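11 Sep 2020

Friday, and the last full day before the move. I was up before six because the upstairs neighbors were running their washer again. Made coffee in the one pot I hadn't packed and drank it standing at the counter. The chairs went to Ching-wen Leung on Wednesday night. She paid me for them even though I told her not to.

The lease on the new place starts tomorrow. It costs 800 a month, and I am paying 900 here, so it comes out ahead even with the longer drive. The deposit was the hard part. I have been putting money aside for it since June, and with the truck, the deposit and the new tires, I will have spent 2,000 by the time I sleep there. I wrote it all down in the back of this notebook so I don't have to keep adding it up in my head.

Morning

Called the electric company and was on hold for most of an hour. The man who finally picked up was polite and moved the service over without trouble. He asked for the meter number, which I had, and the name of the previous tenant, which I didn't. He said it was fine.

Then I worked on the bookshelf. I had planned to leave it in one piece, but Shih-chieh Fung measured the stairwell at the new building last week and it won't make the turn. The screws on the back panel came out easily. The ones at the base did not, and I stripped two of them. I ended up knocking the bottom shelf out with a mallet and now there is a split along one side. I can glue it.

Packed the books by size instead of by subject. I will regret that later but the boxes close flat. I found a library book from Vindia, the town I lived in before this one. It must be years overdue. I'll mail it back with a note.

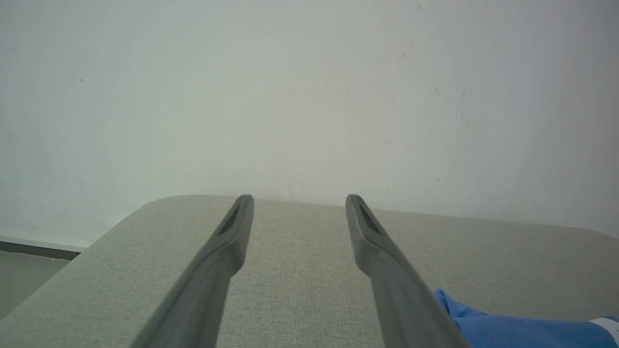
Afternoon

Kuo-hua Shek came by with the truck keys and stayed for lunch. We had noodles from the place on the corner and ate them on the back steps. He wants to start loading at eight. I asked for nine and he said eight again, so it is eight. He thinks it will take two trips. I think three, if the mattress doesn't fit upright.

He told me Nga Đoàn is looking for work again. The shop she was with cut everyone's hours over the summer and hers never came back. I said I would ask at our office, but there has been no hiring since spring and I doubt there will be. I'll ask anyway. She helped me a great deal when I first came here and I have not done much for her since.

After he left I went through my clothes. I had been putting it off. I made a pile to keep and a pile to give away, and the giving pile was bigger, which surprised me. Most of it was work shirts from when I still went in five days a week. Two pairs of pants that fit me ten years ago. The gray coat I kept, though the lining is torn — I always say I will have it fixed. The shirts I like got folded last so they would go on top of the suitcase.

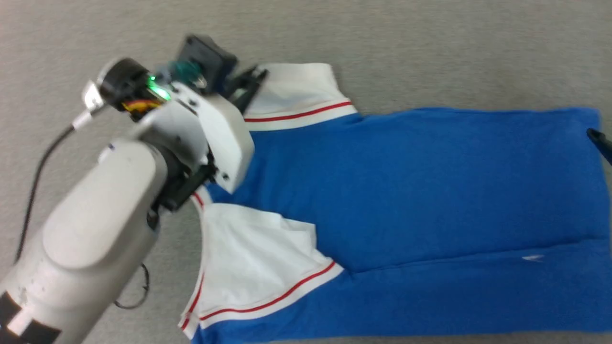
A blue shirt on the carpet.

I took the bags to the drop-off on Lü Street before it closed at five. There was a line of cars and everyone stayed in them with the windows up. A woman in a mask waved us forward. It took longer to wait than it did to unload.

Evening

Talked to my mother. She wanted to know if the new kitchen has a window. It does, a small one over the sink that looks at the parking lot. She said a window is a window. She asked if I had eaten and I said yes, though at that point I had only had the noodles.

Chih-ming Tsao texted at 10 to say he can come tomorrow after all, as long as somebody drives him home. That makes four of us with Shih-chieh. I told him I would buy lunch and that he should bring gloves.

Still to do: take the shower curtain down, defrost the freezer, leave the mailbox key in the envelope. The landlord says he'll do the walk-through on Sunday. There is a mark on the bedroom wall where the desk was and I'm going to try a damp cloth on it before bed. The alarm is set for six-thirty.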